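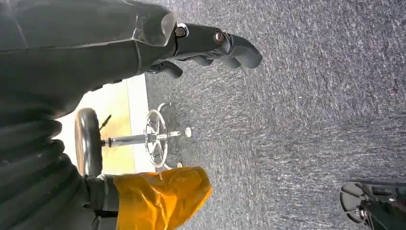
Transport and the City, Lecture 5: Counting people who walk and cycle

Before a town can argue about a bike lane or a crosswalk, it must know who is using the street now. In this lecture we look at how the counts are made and how they are read. Please bring the Pelivbridge map from Lecture 4, we will use it again in the second half.

1. Manual counts

A manual count is made by a person who stands at one point and marks each passage on a sheet. The point is called a screenline. It is an imaginary line across the whole street, sidewalks included. Everybody who crosses the line is marked, in both directions, and a person who crosses two times is marked two times. Students often forget this last rule and try to recognize faces. Do not do it.

The usual length is two hours in the morning and two hours in the late afternoon. Write down the weather at the start and at the end of each period. A child carried in a bike seat is one person but not one bicycle, so the sheet has separate columns for people and vehicles.

2. Automatic counts

The most common methods are the pneumatic tube, the induction loop and the infrared beam. The tube is cheap and can be moved in one afternoon, but it misses some riders who pass side by side. The loop is cut into the pavement and stays there for years. The beam cannot tell a walker from a rider, and a group walking close together may be recorded as a single person.

For this reason every automatic counter needs a correction factor. We get it when we count by hand at the same place and at the same time:

correction factor = manual count / automatic count

Worked case, Otance Bridge. In one period the tube gave 44 riders and the manual sheet gave 55. The factor is 55 / 44 = 1.25. If the same tube later gives 80, our estimate is 80 x 1.25 = 100 riders. The factor belongs to this tube in this place. It must not be carried to Semeniuk Street, where the lane is narrower and people ride one behind the other.

3. Reading the result

A count tells how many passages there were. It does not tell how many persons wanted to pass but chose another way. In Pelivbridge the crossing near Bisesum Square has very low numbers, and in the March discussion this was used as an argument against a signal. Low numbers at a place which is difficult to cross are weak evidence. Compare with the nearest parallel street before you write any conclusion.

Be careful also with percentages. Growth of 22 percent sounds strong, but on a small base it can be only a few riders.

For next time

Choose one screenline near your home and draw it on a sketch. Mark where you would stand and which paths could go around your line. Maximum 2 pages, with the sketch.

Related items
Lecture 4: Reading a street network map
Lecture 6: Travel surveys and their problems
Blank count sheet
Glossary of terms

This site uses cookies to remember your settings. By continuing to use the site you accept them.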